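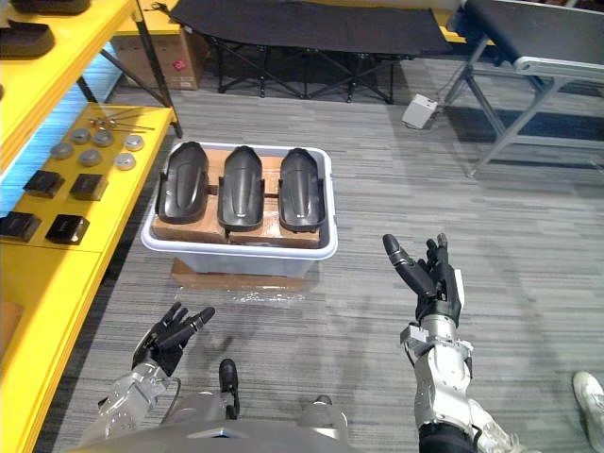 The Plenier Kitting Package is a two-armed humanoid upper body with multi-fingered hands, a head camera and wrist cameras, supplied with the software and setup time needed to get it sorting and packing small parts. It is sold by Zendholm and serviced by Kelemen. The package is meant for shops that handle mixed parts in short runs, where the next job may look nothing like the last one. A typical station puts round metal discs and square black blocks on a tiered shelf at the robot's left and a shallow white bin on the floor between its hands, with sole-shaped molds laid side by side on cardboard packing. No special trays are required. If your parts already travel in tubs and cartons, start with those.

What the package includes

Two arms with hands, mounted and calibrated
Head camera and wrist cameras
Control cabinet and operator tablet
Zendholm Station software, one-site license
2 days of on-site setup and operator training

Teaching a new part

An operator guides the arms through the pick and the place, then saves the run under a part name. The software asks for 60 guided runs before it lets a part go into unattended use. You can override this, but we don't recommend it for anything shiny or dark. Guided runs can be collected over several shifts and by different people.

Mitali Khondokar, who leads installations for Zendholm, suggests teaching the heaviest part first and leaving thin rods and screws for later. Small hardware takes longer to teach and is the most common reason for a support call in the first month.

Wrist view

The wrist camera is used for the last part of each reach, when the head camera's view may be blocked by the hand. Its picture appears on the tablet next to the head view and can be saved with each run.
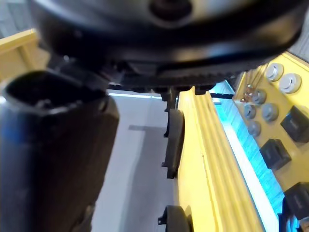 Wrist camera view: gripper finger at left, yellow ridged rail and panel with knobs and black blocks at right.

Site requirements

Level floor; short-pile carpet is acceptable
Clear space for both arms at full reach
Even overhead lighting
Wired network connection

Options

The Grovell gripper set replaces the hands with boxy two-finger grippers for blocks and other square parts. Changing over takes 8 bolts per side and a recalibration from the tablet. Extended service from Kelemen adds a yearly inspection and loan parts during repairs.

Ordering

The package is built to order. On-site setup is booked separately, with visits starting on a Wednesday. A remote trial using your own sample parts costs $900, credited against the purchase price. Send samples in the packaging you normally use, with a parts list and a note of how each piece should sit in the bin.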